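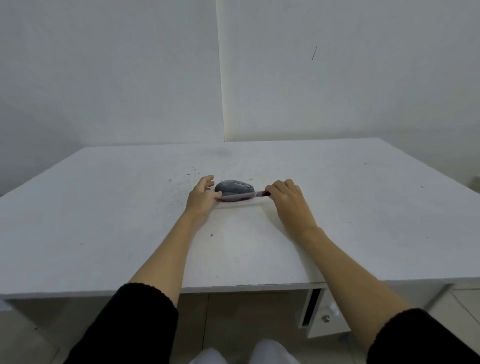

Siltedthorpe, agosto

**Informe de avance: taller de reparación y pintura de piezas pequeñas**
Para: Murray MacPherson, Fondo Kavanagh
De: Mark Anthony Cabanatuan

Murray:

Te envío el segundo informe, con el estado de los trabajos de mesa, el gasto y lo que queda para cerrar la etapa. La parte de formación va en un documento separado que mandaré cuando tenga las hojas de asistencia.

**Mesa de trabajo**

Seguimos con la mesa blanca grande. La superficie está gastada y tiene manchas grises y motas oscuras que no salen con el limpiador habitual. Para el trabajo es suficiente y no pido cambiarla en esta etapa. Los ratones de ordenador se revisan en la misma mesa que las figuras, en turnos distintos, con una base blanca debajo de la pieza.

**Ratones de ordenador**

El lote de Grasitton llegó con 20 unidades. Hemos terminado 18. Las otras dos tienen el cable cortado a ras de la carcasa y propongo usarlas para recambios.

El trabajo por unidad es limpieza exterior, revisión de botones y comprobación de la base. La suciedad de las juntas es lo que más tiempo lleva. Hacen falta bastoncillos más finos; los que compramos al principio no entran en las ranuras y dejan pelusa. Las unidades terminadas están en cajas, con el número de lote por fuera, y se pueden recoger cuando Grasitton quiera.

**Figuras pintadas**

La segunda línea son las figuras pequeñas para la vitrina de Nesteo. Se retocan a mano, de una en una. El orden es siempre el mismo: primero los rasgos de la cara, luego el pelo y por último la parte baja. El contorno entre la cara y el pelo es la zona donde hay más repeticiones, y por eso la hacemos al comienzo del turno.
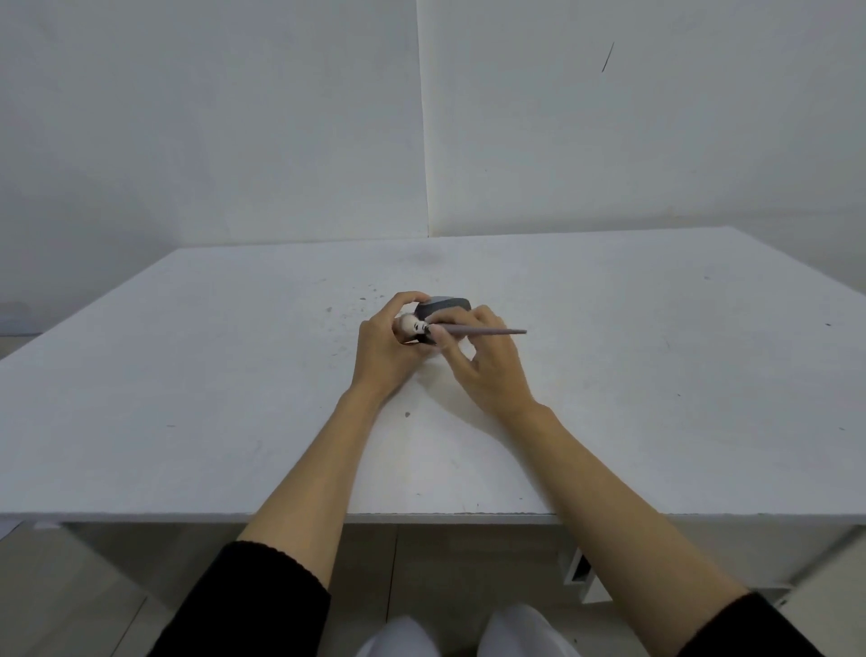 *Retoque a pincel en la zona oscura junto a la cara de una figura.*

El pincel fino ha dado mejor resultado que el mediano que usamos en primavera. Se gasta antes, pero hay que corregir menos. La pintura oscura alcanza para terminar la serie. Del tono de piel queda poco y el proveedor tarda en servirlo, así que lo he pedido ya.

Nesteo quiere ver una muestra antes de aceptar la entrega completa. Le hemos propuesto dos figuras acabadas, sin barniz, y esperamos respuesta. Mientras no conteste no barnizamos ninguna.

**Gasto**

De la partida de materiales quedan 200 euros. Con eso se cubren los bastoncillos, el tono de piel y un juego de pinceles finos. No se ha movido dinero entre partidas. Las facturas van en la carpeta compartida, salvo la de las cajas, que tengo que reclamar porque vino con la dirección equivocada.

**Pendiente**

- Confirmación de Nesteo sobre la muestra y el barniz.
- Tu visto bueno para desmontar las dos unidades con el cable cortado.
- Fecha de recogida de las cajas de Grasitton.
- Factura corregida de las cajas.

Lo único que me hace falta de tu parte antes del próximo informe es el segundo punto. Basta con un correo.

Mark Anthony Cabanatuan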